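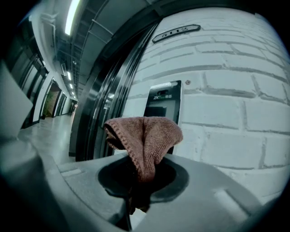

Microfibre cloth, brownish-pink. Stovenora progress report to the Dogbe Fund.

Report submitted 08/08/2024

Where we are

Stovenora set out to sort the stoves and chimneys of 100 homes in and around Kirham: a survey, a sweep, a new flue liner where the old one had given up, and a closed stove in place of an open grate if the household wanted one. At the close of this period 75 homes are finished and signed off. The rest have been surveyed and are at various stages of waiting, mostly for us, in a few cases for a bird to finish with the pot.

Your April letter asked why the first half of the year looked so slow on the chart. The chart counts sign-offs, and a home can't be signed off until the fire has been lit and the draught tested. People are reluctant to light a stove in warm weather. We did offer to come early in the morning. The offer was not popular.

We've since changed the order of work. Liners go in first, street by street, and the stoves follow in a second round with the hearth already made good. It means two visits and two lots of dust sheets, but the fitters are no longer standing about while mortar dries, and the last batch of homes went through a good deal faster than the ones before it.

Chimneys

The survey form we inherited assumes that a chimney goes up. Those in the older terraces go up, then across, then up again, and one pair of neighbours shares a flue that neither of them knew about. That has been put right with a separate liner for each side. The work was not in the original budget and I have entered it under "remedial", a heading that has grown quite stout this period.
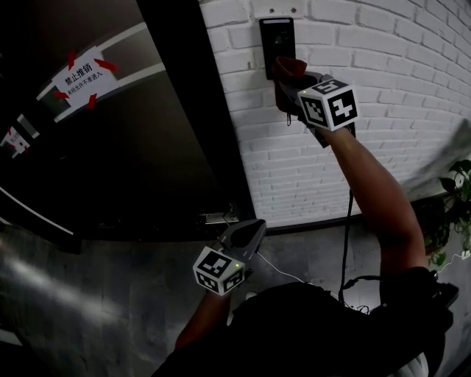

The liner price has held, at least. We are still paying £1,475 for a standard run, fitted, including the cowl and the register plate. The supplier did try to move us on to a new price list in the spring and I replied with a copy of the old one, signed by both parties, and have heard no more. The agreement runs to the end of the scheme, so homes still on the list are covered provided they don't turn out to have bends in them.

Carbon monoxide alarms are now fitted on the first visit. Previously they were left with the householder in their box, together with a leaflet about the importance of fitting them. On return visits we found too many still in the box, with the leaflet. Fitting one takes a few minutes and the surveyor now does it before the kettle has boiled.

Fuel and the Flostix loggers

You'll remember that part of the grant was for Flostix, the small temperature logger that clips to the flue pipe and records when a stove is lit and how hot it runs. The aim was to see whether people were burning dry wood at a sensible temperature or shutting everything down overnight and smoking the street out.

They were shutting everything down overnight. The readings are very clear on this, and so is the glass on the stove doors. We have rewritten the handover talk to put the air controls first and the cleaning last, and the readings from homes that had the new talk show fewer long, cool, sulky burns. I would like a full winter of figures before claiming more than that.

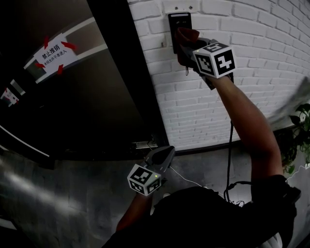 A householder replied to our fuel survey as follows: I was told for forty years to bank it up and shut it down, and now I'm told the opposite by a thing clipped to my pipe. I've tried it your way and the room is warmer, I'll give you that. I am going through more kindling, and I'd like that written down somewhere.

It is now written down. Kindling use was missing from the form and has been added.

The shared wood store has been less of a success. The roof is on and the sides are open to the wind as they should be, but the first delivery of logs was sold to us as seasoned and the moisture meter disagreed. The merchant took the load back after some discussion of what "seasoned" means. We now test on arrival, before anything comes off the lorry.
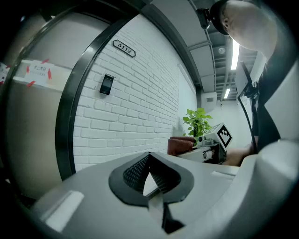 Photo: Stovenora project, Kirham

Money

Unspent at the end of the period: £2,446, nearly all of it in the training line. We had meant to send both surveyors on the hearth and ventilation course and it was cancelled twice by the provider. I'd like your permission to move the money to remedial work. If the course comes back we'll find the fees elsewhere.

Next period

The remaining liners should be in before the clocks change. Stoves will follow, and sign-offs should pick up once people are cold enough to let us light them. Still needed from you: a yes or no on the training money, and the new version of the claim form, as the one on your website still asks for a fax number.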